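Keeping Time by Someone Else's Moon
Final project report, Religion and Calendars seminar

Abstract

For our spring project we tried to work out why two congregations that read the same scriptures, in the same translation, on the same street, celebrate Passover on different days. We expected a doctrinal split. What we found was mostly an argument over barley, with a supporting role for cloudy weather.

1. Background

Deciding when a Biblical month starts sounds like a job that should have been finished by now. The text says to keep the feasts "in their season," names the month of Abib, and leaves the rest to the reader. The rabbinic calendar settles the matter by arithmetic: a 19-year cycle, seven leap years in it, and a set of postponement rules that keep Yom Kippur from landing next to a Sabbath. Most Jews today use it without thinking about it, in the way most people use a phone.

The groups we studied do think about it. They are small Sabbath-keeping Christian fellowships, and they hold that the month should begin when somebody sees the first sliver of the new moon with their own eyes. After that they part ways. The Gaduva fellowship accepts a sighting only from Jerusalem. The Mirnia fellowship accepts one from its own parking lot. Since the moon may be visible in one place an evening before the other, these two can end up a day apart before anyone has opened a Bible.

Then there is the barley. Abib refers to ripening grain, so both fellowships say the year can't start until barley in the land of Israel has reached a certain stage. If it hasn't, you add a month. Gaduva follows one set of barley inspectors and Mirnia follows another. We were told, separately and with great courtesy, that the other people's inspectors did not know barley.

2. Method

We interviewed 4 members of each fellowship, read through a newsletter archive of 300 pages, and built a spreadsheet comparing each group's published feast dates against computed new moons. Zuleica Barbosa did the interviews. I did the newsletters, having lost the draw.

The interviews were planned as sit-down conversations. From April on they were phone calls, with one very long voicemail that we have treated as an interview because it answered every question on our sheet and several we hadn't thought of.

3. Findings

The spreadsheet covered 80 lunar months. Most of the time the two groups agreed on the start of the month, and agreement tended to pass without comment in both newsletters. Disagreement got a special issue.

When the groups differed by one day, the cause was nearly always location or cloud. Cloud is a real problem for a theology of eyesight. Gaduva's rule is that an unseen moon makes the old month run to 30 days. Mirnia's rule is the same, except that members may drive to where the sky is clear, and there is no agreed limit on how far. One gentleman told Zuleica he had crossed a state line for the seventh month and would do it again.

When the groups differed by a whole month, it was barley.

We had assumed that members would find this distressing. A few did, mainly those with relatives in the other fellowship, who had to decide whose unleavened bread to be polite about. Others seemed to like it. A Mirnia elder said that watching for the moon had made her go outside and look up every month for years, and that a printed calendar had never once done that for her. I wrote this down as data and then went outside and looked up. It was overcast.
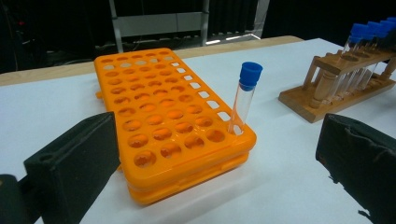 Nii Aidoo
Undergraduate researcher, Religion and Calendars seminar
2 August 2020

4. Problems

The spreadsheet assumes that a feast date printed in a newsletter was the date kept. Two interviewees said that dates were sometimes corrected by telephone the night before, so our table is probably tidier than life was.

We also counted days from midnight in the first version. The fellowships count from sunset. This put every date in the table off by an evening and produced a very exciting graph, which has been removed.

5. Further work

Someone with better Hebrew should look at the word chodesh, which can mean either "month" or "new moon" and is carrying a great deal of weight in both newsletters. We would also like to speak to the barley inspectors. We wrote to one and received a polite reply saying he was in a field.

The spreadsheet, with sunset fixed, is available from either of us on request.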